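Notes from the Bench: Looking After the Folding Grippers

I promised last August that I'd write up how we look after the hand-held grippers, and then I kept not doing it, so this is me catching up. The folding work at Skultine has been going long enough now that the pair we use there has its own little set of habits, and a few of you at Skandgate have just been sent the same kit. Consider this your welcome letter!

First, the numbers, because I do keep a log and I'm a bit proud of it. As of 1/18/18 the Skultine pair has done 3,812 grasps on cloth, and in that time I've changed the pads three times. My rule is to look closely at them every 1,000 grasps and to change both sides together, even if only one looks bad. I tried swapping a single pad once, back when I was being thrifty, and the new one grabbed while the old one slid. Every T-shirt came up crooked for a whole afternoon. Pads come in pairs for me now, end of story.

The pads are the blue faces at the ends of the fingers, and nearly everything that goes wrong starts there. Lint is the big one. Cotton sheds, fleece sheds far worse, and all of it packs down into the ribs until the finger might as well be wearing a sock. I go along the grooves with a dry toothbrush (soft, the kids' kind) and then wipe with a barely damp cloth. Please don't use alcohol. I did that on the first set and they went hard and shiny inside a week, and I had to beg Pisico for another bag of them.

Second are the pivots. Each finger rides on a linkage, and the pins in those linkages want to move freely without any wobble. Before a session I hold the tool up near my ear and open and close it slowly 20 times. You'll think I'm being silly, but you can hear grit well before you can feel it. If there's a crunchy sound, blow it out with a hand bulb and work it again. If it still crunches, take the pin out, wipe it and put it back with the tiniest smear of dry lube. I mean tiny! Oil and light-colored bedding are a very bad mix, and I have the stained pillowcase to prove it.

Then comes alignment, and I'd say this is where new people lose the most time. Close the fingers on a single sheet of printer paper and tug. It should hold evenly along the whole pad. If it holds at the tip and swings loose at the back, the pad is sitting at an angle, so loosen it, squeeze the fingers shut by hand and tighten it again while they're closed. Repeat on the other tool. The two never seem to drift the same way, so don't assume that what fixed your left will fix your right.
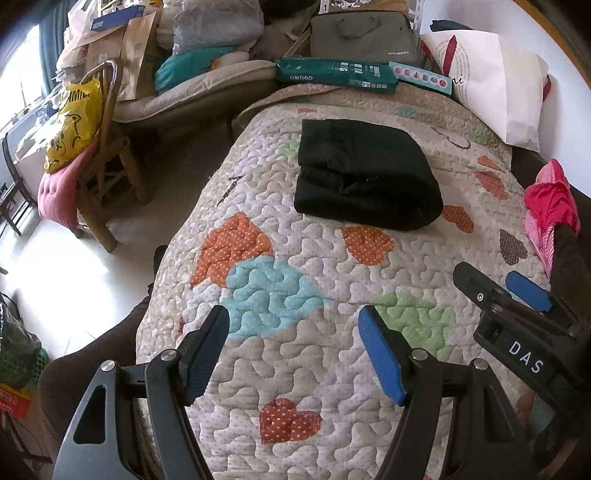
Both grippers over the quilt, with a folded black garment waiting.

I do like a quilt for trying things out after a tune-up. The stitching gives the fingers something lumpy to cope with, and a tool that's set too tight will pick up the bedding along with the clothes. Dark, thick things folded over on themselves are my favorite test piece. You go in at the layered edges, try to take just the top layer, and see what comes up. If you get the whole stack, open the fingers a hair wider on approach and come in flatter. If you get nothing, check for lint before you touch a single screw. I've wasted whole mornings adjusting a perfectly good tool that only needed brushing.

A word about screws while I'm at it. The small ones at the finger tips back out on their own. It's slow, a quarter turn here and there, but I lost one into a laundry pile in August and never saw it again. Now I put a dot of paint across the head and onto the finger, and if the line doesn't match up any more, I tighten it. Snug is plenty. They strip if you lean on them.

Spares live in the Minja drawer, top left. There's a bag of pads, a tub of pins and the little driver that fits everything, and I would dearly love the driver to go back in the drawer. The last pad order was 589 pieces for all the sites together, which sounds like a mountain until you remember how many tools are out there, so do write down what you take.

One last thing for the Skandgate people: store the tools open. Closed pads press a dent into each other over a weekend and you'll spend the first hour back wondering why your grip feels off. I use a folded washcloth between the fingers in the case. Next time I'll get into cleaning the camera window, and the great debate over which lens wipes leave streaks. I have opinions, so send me yours first.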